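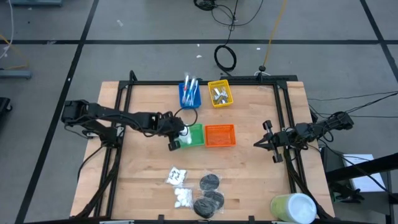 Questions new members ask us

What is the Gruditz club?
We are a student robotics club at the college. We meet every Tuesday in the ground floor lab and we work on one project for the whole term. This term it is small parts sorting with two arms. Aoife Keane leads the club and Finbarr Mac an tSaoi looks after the code.

Do I need to know programming before I join?
No. You will learn Python with us, slowly. Several members came from art and from nursing, and they are now very good at the gripper work.

What does the sorting task look like?
Two black arms share one wooden table. There are four coloured mesh baskets at the back: blue, yellow, green and orange. The blue one has pens or markers in it and the yellow one has small metal pieces. Other items wait on the table in clear bags, for example the white foam cubes and the black round discs.

Why are the discs kept each in its own bag?
The competition rules ask for it. Thin clear plastic is hard to grip, so this item gives the most points. Please do not open the bags at home to practise.

Can I drive the arms on my first evening?
Yes, for 15 minutes, with Asanka Mondal or another trained member beside you. Before this you must read the safety sheet and sign it. Long hair is tied back, and scarves stay on the hook – also in winter.

How much does it cost?
The fee is 79 dollars for the term. It covers your share of the spare parts and the entry to the competition in December. If the fee is a problem for you, write to Tamsin Prendergast and she will answer privately.

May I change the position of the baskets?
Only if you tell Finbarr. The program remembers the centre of every basket, and he must teach it again after each change.

Where do I put my bag and my coat?
In the hallway lockers. Please step over the cables on the floor, and do not pull them to make space.

I missed the first meeting. Is it too late?
You can join until week 4. After that we put your name on the list for next term.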